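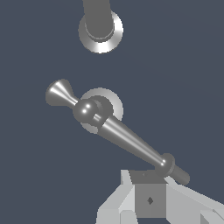 図1 灰色の金属調レバーハンドル

第2章 長期不使用後の給水の再開

2-1 本章の適用範囲

本章は、Villenstead宿泊棟の客室および共用部において、給水を停止した後、または一定期間使用しなかった後に、給水を再開する際の手順を定めるものです。対象となる設備は、各室の止水栓、洗面用混合水栓、浄水ユニット「Fluto」および貯湯式給湯器です。屋外散水設備および消火設備は対象に含みません。これらについては、別冊『Karagiannis設備管理要領』の該当章を参照してください。

配管内に長く滞留した水は、残留塩素が低下し、水質が変化しているおそれがあります。また、配管に空気が入った状態で急に通水すると、水撃により継手や水栓の内部部品を損傷することがあります。作業は必ず本章に示す順序で行ってください。

なお、本書の内容は2020年3月7日現在の設備構成に基づいています。同日以降に器具を交換した室については、器具に付属する説明書の記載が本書に優先します。

2-2 作業前の確認

作業を始める前に、次の事項を確認してください。

(1) 管理事務室の給水停止札が、当該系統について取り外し可能な状態であること。
(2) 当該室の水栓がすべて閉じていること。
(3) 給湯器の電源が切れていること。
(4) 洗面器および床の排水口に異物がなく、排水が妨げられないこと。
(5) 浄水ユニットのバイパス弁が「通水」側ではなく「迂回」側にあること。

注意
給湯器の電源を入れたまま通水作業を行わないでください。タンクが満水になる前に加熱が始まると、空焚きにより機器が故障し、火災の原因となることがあります。

注意
作業中は当該室を使用中にしないでください。入室予定がある場合は、作業の完了および記録票への記入が済むまで鍵を渡さないでください。

ハンドルの形状は室により異なります。単一レバー式の場合は、レバーを中央位置に戻してから閉止を確認します。二つのハンドルを備えた形式の場合は、湯側、水側のそれぞれについて閉止を確認してください。ハンドルを過度に締め込むと、内部のパッキンが変形し、かえって漏水の原因となります。

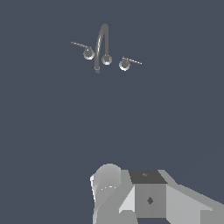 2-3 止水栓の開放

1. 洗面台下部の点検扉を開け、止水栓の位置を確認します。止水栓には、湯側に赤、水側に青の表示札が付いています。

2. 止水栓の周囲に水滴、錆または白色の析出物がないことを目視で確認します。異常がある場合は開放せず、2-7に従って連絡してください。

3. 水側の止水栓を、反時計回りにわずかに開きます。通水音が聞こえたら手を止め、音が落ち着くまで待ちます。

4. 音が落ち着いたら、止水栓を静かに開きます。全開にした後、わずかに戻した位置で止めてください。全開の位置で固定すると、次回の操作時に固着していることがあります。

5. 湯側の止水栓についても、手順3および4を繰り返します。

6. 継手の下側に乾いた紙を当て、濡れがないことを確認します。

注記
止水栓が固く、手で回らない場合は、工具で無理に回さないでください。固着した栓を工具で操作すると、軸が折損し、系統全体の断水が必要となることがあります。

2-4 配管内の水の入れ替え

1. 水栓の吐水口に泡沫器が取り付けられている場合は、これを取り外し、清潔な容器に保管します。泡沫器を付けたまま作業を行うと、配管から流れ出た錆片や砂粒が網に詰まります。

2. 水側を少量開き、空気が抜けるまで待ちます。空気が抜ける間は、吐水が断続し、飛び散ることがあります。吐水口に顔を近づけないでください。

3. 吐水が連続したら流量を増やし、約16分間そのまま流します。

4. 吐水を白色の容器に受け、濁り、着色、浮遊物および異臭がないことを確認します。いずれかが認められる場合は、さらに通水を続けたうえで再度確認してください。

5. 湯側を開き、給湯器のタンクに水を満たします。湯側の吐水が連続するまでは、給湯器の電源を入れないでください。

通水は、給水主管に近い室から始め、末端の室へ順に進めます。順序を逆にすると、上流側の滞留水が、すでに作業を終えた室に流れ込むことがあります。各階の系統は平面図に色分けして示していますので、作業者は開始前に担当する系統を確認し、隣接する系統の担当者と作業の重複がないよう調整してください。 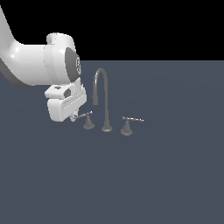

また、複数の室で同時に通水すると主管の圧力が下がり、十分な流速が得られません。同一系統において同時に通水する室は2室までとします。8月の繁忙期前に一斉に再開する場合も、この上限を超えないでください。日程に余裕がないときは、系統ごとに作業日を分けて計画し、管理事務室の承認を得るものとします。

2-5 浄水ユニット「Fluto」の再使用

配管内の水の入れ替えが完了するまでは、浄水ユニットに通水しないでください。滞留水を通すと、ろ材が目詰まりし、交換時期が早まります。

1. カートリッジの取付日を確認し、使用期限を過ぎている場合は新しいものに交換します。交換用カートリッジの管理番号は2695です。外形の似た他の管理番号の製品は、固定用の爪の位置が異なるため使用できません。

2. カートリッジを差し込み、矢印が本体の線と一致する位置まで回します。

3. バイパス弁をゆっくりと「通水」側に切り替えます。

4. 浄水側を開き、吐水が透明になるまで流します。新しいカートリッジでは、使用開始時に微細な炭の粉が出て水が黒みを帯びることがありますが、機能上の異常ではありません。この水は飲用にしないでください。

5. 本体の表示灯が緑色に点灯していることを確認します。点滅している場合は、カートリッジを一度取り外し、手順2からやり直してください。

注意
浄水側には湯を通さないでください。ろ材に吸着した物質が溶け出すことがあります。

2-6 給湯器の再起動

1. タンクの安全弁を開き、排水管から水が連続して出ることを確認した後、弁を閉じます。

2. 電源を入れ、操作盤に異常表示がないことを確認します。

3. 設定温度を42に合わせます。単位は摂氏です。タンク内部の貯湯温度はこの設定とは別に機器が高温に保持するもので、操作盤から変更することはできません。

4. 沸き上げが完了した後、湯側を開き、吐水温度を温度計で確認します。手で直接触れて確認しないでください。

5. 吐水温度が設定と著しく異なる場合は、給湯器の電源を切り、当該室を使用停止とします。

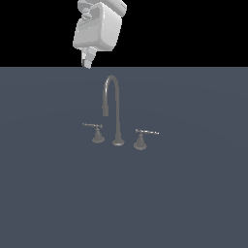

図4 黒背景での表示

6. 泡沫器を流水で洗浄し、元の位置に取り付けます。網に破れがあるものは再使用しないでください。

7. すべての水栓を閉じ、点検扉を閉める前に、止水栓と継手に漏れがないことをもう一度確認します。

2-7 異常時の連絡

次の場合は作業を中止し、当該室の止水栓を閉じたうえで、管理事務室に連絡してください。

・継手、止水栓または水栓本体からの漏水が止まらない場合
・通水を続けても濁りまたは異臭が解消しない場合
・給湯器の操作盤に異常表示が出た場合
・壁内または床下から水音が聞こえる場合

水音が聞こえる場合は、室の止水栓だけでは流出が止まらないことがあります。管理事務室の指示により、系統の主弁を閉止してください。主弁の操作は、管理事務室が指名した者に限ります。

修理の手配は管理事務室が一括して行います。作業者が施工業者のGrasteroに直接依頼することは避けてください。夜間および休日の連絡方法は、各階の設備室の扉内側に掲示しています。

2-8 記録

作業が完了した室については、所定の記録票に、作業日、室番号、通水の開始および終了時刻、水質の目視結果、カートリッジ交換の有無、吐水温度を記入します。記入の誤りは二重線で訂正し、修正液を使用しないでください。

記録票は当日中に管理事務室へ提出してください。提出を受けた管理事務室は、記載事項を確認し、当該室の給水停止札を回収します。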